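Visita a la fábrica de vajilla Atitz: jornada de puertas abiertas

20 de agosto de 2019

La fábrica Atitz abre al público dos veces al año, en verano y en diciembre. Fuimos a la de verano. La entrada es gratuita, pero hay que apuntarse por correo y llevar calzado cerrado. A los que iban en sandalias los mandaron a la tienda y se perdieron la primera parte.

El recorrido empieza en el almacén de granza, que llega en sacos y se guarda separada por colores. Atitz hace vasos, platos y bandejas para comedores escolares y campings. La línea más antigua se llama Dotby y sigue vendiéndose con el mismo catálogo de siempre, salvo los tapones.
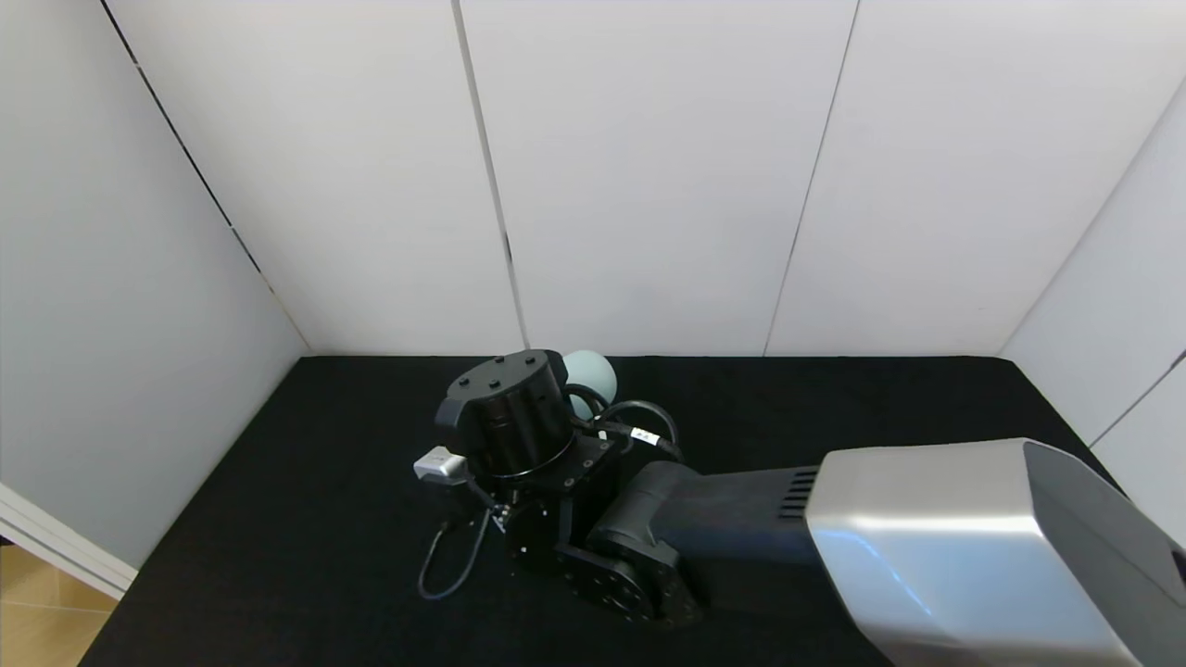 De la granza se pasa a la nave de inyección. Hace calor y hay que hablar alto. Cada molde se cambia con un puente grúa y la operación lleva media mañana, por lo que las series son largas. La guía explicó que un vaso mal enfriado se deforma en el lavavajillas, y que por eso el ciclo no se acorta aunque haya pedidos atrasados. El turno saca 500 cajas en un día bueno; el día anterior se quedaron en 457 por un cambio de color.

Comimos en la cantina, menú único: lentejas, pollo y fruta. El café es de máquina y se paga con monedas.
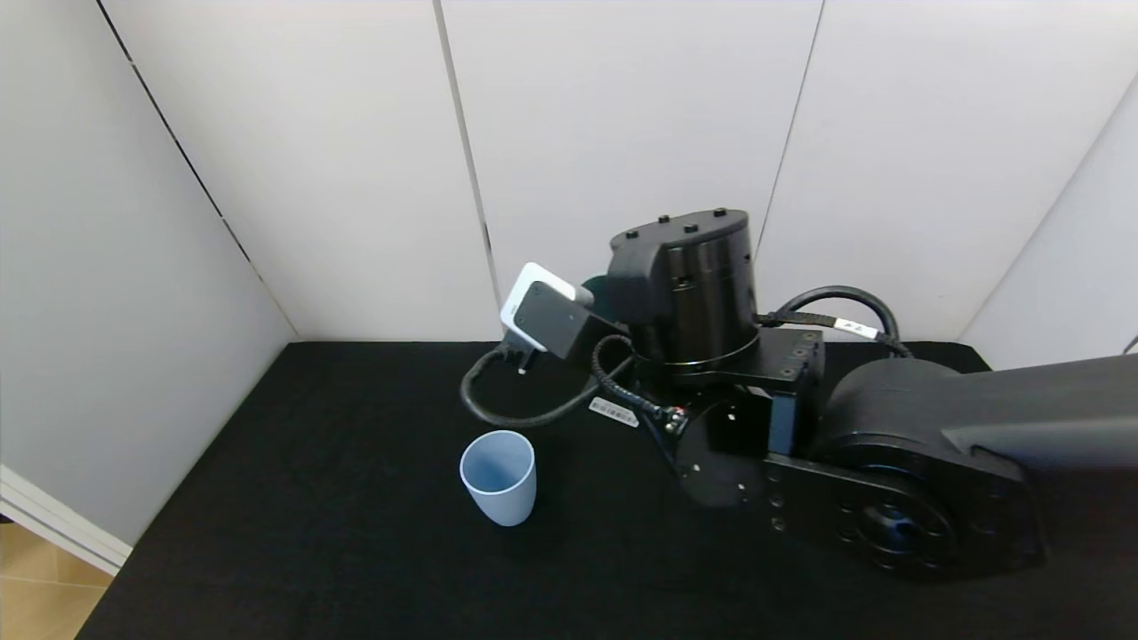

El color fue lo que más preguntas trajo por la tarde. La gama Lui nació para guarderías y solo tiene tonos suaves, porque los pigmentos fuertes marcan más los arañazos. Pregunté si todavía se vendían los lisos, sin asa ni dibujo, y me dijeron que son los que más repiten los colegios. Un vaso de plástico azul claro como el que está de pie sobre la tela negra es fácil de distinguir en una mesa oscura, y para un comedor eso cuenta. Los blancos se pierden sobre los manteles de papel.

La última parada es la tienda, con restos de serie a mitad de precio. Compré 5 platos y una bandeja. Conviene llevar bolsa.
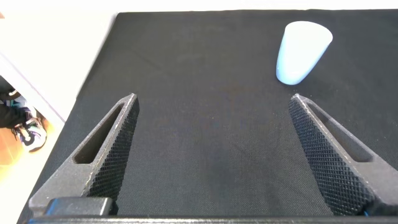 Cómo llegar

El polígono está a las afueras, detrás de los almacenes de madera Fedwood. El autobús para en la rotonda y desde allí se va a pie por el arcén, que en un tramo no tiene acera. El aparcamiento de visitantes se llena antes de la primera visita. Para la edición de diciembre, la inscripción se abre un mes antes.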